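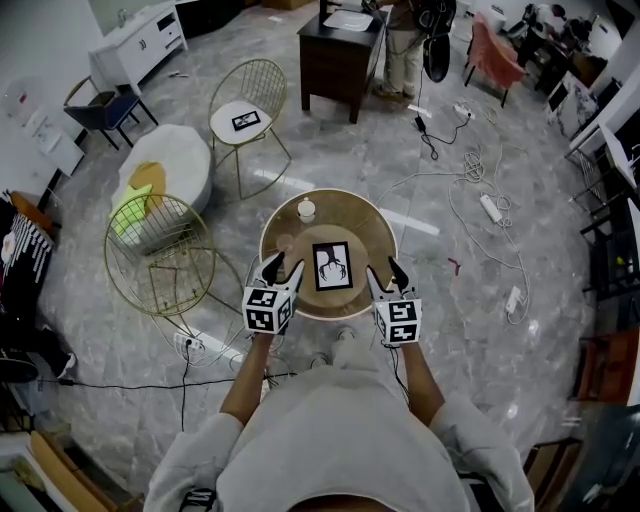
Your questions about the table-service project

Galska Lounges staff page. Last updated June 19, 2018

Since we told everyone about the table-service project, the questions have been coming in on paper, by email and (mostly) across the counter while somebody is trying to make a coffee. Thank you for all of them, even the grumpy ones! We've gathered up the ones we hear most and answered them as fully as we can. If an answer sounds like "we don't know yet," then we don't know yet, and we'd rather say so.

What is the project, in a few words?

We want a robot that can help with clearing and resetting tables in the lounges: cups, trays, small things that get left behind. Tritar is building the machine. Before it can do any of that it has to learn what the work looks like when a person does it, and so for now the work is being done by people, with hand-held grippers, over and over again.

Who is doing the recording?

Lounge staff who put their names down for it, 14 of you so far, plus two people from Tritar who look after the equipment. We asked for lounge staff on purpose. You know how a cup gets picked up when there's still an inch of tea in it, and you know which things a guest will want left exactly where they are.

What are the grippers like to use?

A bit odd at first, everyone says so. You hold one in each hand and you work with the fingertips of the gripper instead of your own, so a thing you've done without thinking for years suddenly takes all your attention. Most people feel clumsy for the first hour and a good deal better by the end of the second shift. Push your sleeves up before you start, keep your movements a little slower than usual, and don't worry about dropping things. Put the cup back and go again.

Why are there patterned markers on the grippers and around the furniture?

They let the system work out where your hands are and where the table is. Please don't move the cards, wipe them with anything damp or tidy them into a drawer, however much you'd like to. If one has slipped, tell whoever is running the session.

Is it safe to walk through the recording area?

Yes, with care. There are cables and power strips on the floor, and a polished floor and a trailing cable are a bad pair. Flat, closed shoes, please, and no carrying drinks through. Several of you have asked for proper cable covers and you're quite right; they've been ordered from Steinbach and should be down in July. Until then, go the long way if your hands are full.

Will I be paid for recording shifts?

At your normal rate, yes, including breaks, and recording shifts count toward your hours in the same way as a floor shift. A recording shift is never longer than 6 hours and you get a break after each hour of gripper work. Your wrists will thank you for taking it.

Is this going to cost me my job?

It's the question under most of the other questions, so we'll try to be plain about it. No lounge position will be cut as a result of this project before the end of next year, and that is in writing, in the letter that went out to all 37 of you. We can't promise anything past that date. What we expect is that there will be less carrying and bending and more time spent with guests, and we also expect that some evening shifts will need fewer people on them. If hours do change, you'll hear it from your manager in person, well ahead of the rota.

Can I say no?

Of course. Recording is voluntary, you can stop at any point, and you don't have to give a reason. A few people tried one shift and decided it wasn't for them, and they went straight back to the floor with no fuss made.

Is my performance being measured from the recordings?

No. The recordings go to Tritar for training the robot. Lounge managers don't see them, and they can't be used in reviews or in any disciplinary matter. Your name isn't stored with the recording, only a session number.

What happens when the robot arrives?

It will start in one lounge, during quiet hours, with a member of staff beside it the whole time. That's a new role, which we're calling table lead for want of anything better, and anyone who has done recording shifts can apply. Training is paid. The bookings for it will be in Bundico, under the same tab as your holiday requests.

I have an idea about how it should work. Who wants to hear it?

Rasa Stankevičius does, very much! She looks after the project on our side and she's in the staff room most afternoons. The rule about never clearing a cup while the guest is still sitting down came from one of you, and so did the idea of practicing on the small round tables first. Notes can also go in the tray by the staff room door, signed or unsigned, and she reads every one.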